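The Slow Movement of a Wooden Floor
Why boards open in winter, close in summer, and sometimes do neither
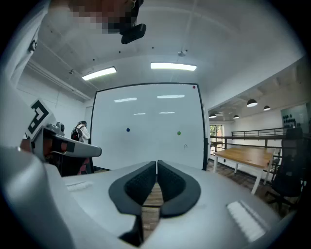 BUILDINGS & MATERIALS DESK

30 shares | 3 comments

A solid wood floor is never quite the size it was on the day it was laid. It takes up water vapor from the room and gives it back, and its boards get wider and narrower as it does so. The movement is small per board and large per room. Most complaints about wooden floors come down to a wrong guess, made at the time of installation, about how much of it there would be and where it would go.

Water sits in wood in two ways. Some of it is free liquid in the cell cavities, and that water has almost no effect on dimensions. The rest is bound in the cell walls. The point at which the walls are full and the cavities are empty is called fiber saturation, and for most species it is given as 30 percent moisture content, measured against the dry weight of the wood. Below that figure every loss of water pulls the cell walls in. All of the movement a floor will ever show takes place below it.

The shrinkage is not equal in all directions. Along the grain it can be ignored for flooring. Across the growth rings it is moderate, and parallel to the rings it is greatest. A flat-sawn board, whose wide face runs more or less along the rings, therefore changes width more than a quarter-sawn board from the same log. It also tends to cup, as the two faces are cut from different distances to the center of the tree.

Radek Krajčí inspects floors in Brellthorpe, mostly after something has gone wrong. His first measurement is of the air. A house that is heated hard in winter without added humidity dries out, and the wood follows with a delay of weeks. In July the same house may be humid for days on end. The boards lag behind both changes, and the finish slows them further.

"People call me in February about gaps and I ask them to send me a picture from July," Krajčí says. "If the gap closed in July, the floor is working. If it stayed open, something is holding it."

What holds it is often the finish. A hard film finish can run down into the joints and glue neighboring boards edge to edge. When the floor shrinks, a glued group of boards moves as one panel, and the shrinkage of the whole group appears at its weakest joint. Installers call this panelization. One of Krajčí's recent jobs, a dining room on Kuruc Street, had tight joints across most of its width and a single gap of 3 mm beside the hearth. The moisture content of the boards was normal. The total shrinkage was normal as well, but it had been collected in one place.

The opposite failure comes from laying boards too dry. Wood delivered at 7 percent suits a dry heated interior. If it is fixed tight from wall to wall in a building that later settles at a higher figure, the boards swell against each other until the edges crush. The crushed fibers do not recover. In the next dry season the floor shrinks from its new, narrower width, and gaps appear that were not there before. A floor can thus be gapped by having once been too wet, a sequence that is hard to see from the gaps alone.

Acclimation is meant to prevent both cases. The usual instruction is to leave the boards in the room for a fixed number of days. Kuldeep Nautiyal, who manages the drying kilns at the Zostum sawmill, regards the number of days as beside the point.

"Time is not a reading," he says. "If the room is at the wrong humidity, you can leave the wood there as long as you like and it will arrive at the wrong moisture content."

Zostum's delivery sheet asks the installer to meter both the boards and the subfloor, and to hold off until the two are within 2 percentage points of each other. It also asks for the heating to be running at its normal setting. Wet trades such as plastering are to be finished. Nautiyal says the sheet is often signed and less often read. The bundles should be opened and stacked with spacers, as a wrapped bundle exchanges very little moisture with the room.

Meters need some care of their own. A pin meter measures electrical resistance between two points, and its scale is calibrated for one reference species at one temperature. Readings in other species have to be corrected from a table. A pinless meter responds to density as well as to water, and over a thin board it may also be reading the subfloor beneath. Neither type is reliable close to fiber saturation, though a floor at that level has other problems.

The subfloor gets less attention than it should. Moisture rising from a crawl space or a young concrete slab enters the boards from underneath. The lower face swells, the upper face stays dry, and the edges lift. This is cupping in the usual sense, and it is reversible in many cases if the source is removed. Sanding a cupped floor flat before it has dried is a common and costly error. When the lower face finally shrinks back, the edges drop below the centers and each board is left with a crown.

Design can limit the range of movement. Narrow boards spread the same total shrinkage over more joints, so each gap is smaller. Quarter-sawn stock reduces the total. A perimeter gap hidden under the baseboard gives the floor somewhere to go in summer. Cross-laminated engineered boards restrain the top layer with the layers below it, and move less in width, at the price of a wear layer that can be sanded only so many times.

For existing floors, the cheapest measure is a hygrometer on a shelf away from the radiator, read through a full heating season. Krajčí advises against filling winter gaps with hard filler. The boards close on it in summer, and it is either squeezed out or the edges give way around it.

COMMENTS (3)

sombyjoiner
Good to see panelization covered. I see it a lot with waterborne finish over narrow strip. A sealer coat first has helped on my jobs.

M. in the old town
We filled our gaps in January with the hard stuff. It was coming up in crumbs by July. Wish I had read this first.

plankandbeam
Would like a follow-up on underfloor heating. The surface temperature limits I get from suppliers don't agree with each other.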